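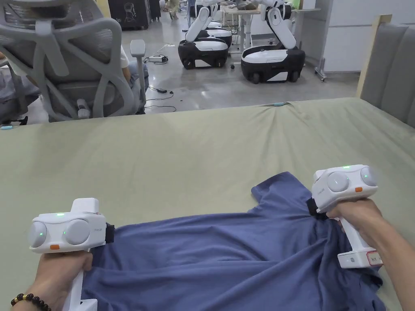 Singer Roxana Voicu will open her first subscriber-only page on Gemlow, the fan platform confirmed on October 18, 2023. Members will pay a monthly fee for rehearsal clips, voice notes and early looks at stage outfits. Clothes have always been a big part of her act, and dark blue has been her color since the "Clematetti" tour, so fans can expect plenty of garments spread out on a pale green sheet before they ever reach a stage. A bracelet of round black beads with a few gold-colored ones mixed in is the kind of accessory she says followers ask about most.

Voicu, 33, has stayed off paid platforms until now. She told listeners of the Holine podcast in July that she was tired of posting for free and then seeing her clips reused by gossip pages.

"I would like to know who I'm talking to," she said on the show.

The page starts with 5 videos, including two songs that did not make it onto her last album. Her producer, Horațiu Roman, appears in one of them. Gemlow said there will be no adult content on the page - a question that came up as soon as the news got out.

Not all fans are pleased. Some wrote under her post that the fee shuts out younger listeners. Others pointed to fellow singer Sebastian Lazăr, who joined the platform last year and left after seven months.

Voicu's manager, Paraschiva Mocanu, said her public accounts will stay open and that new singles will still come out everywhere on the same day. The next one, "Preda," is already recorded - Mocanu did not give a release date.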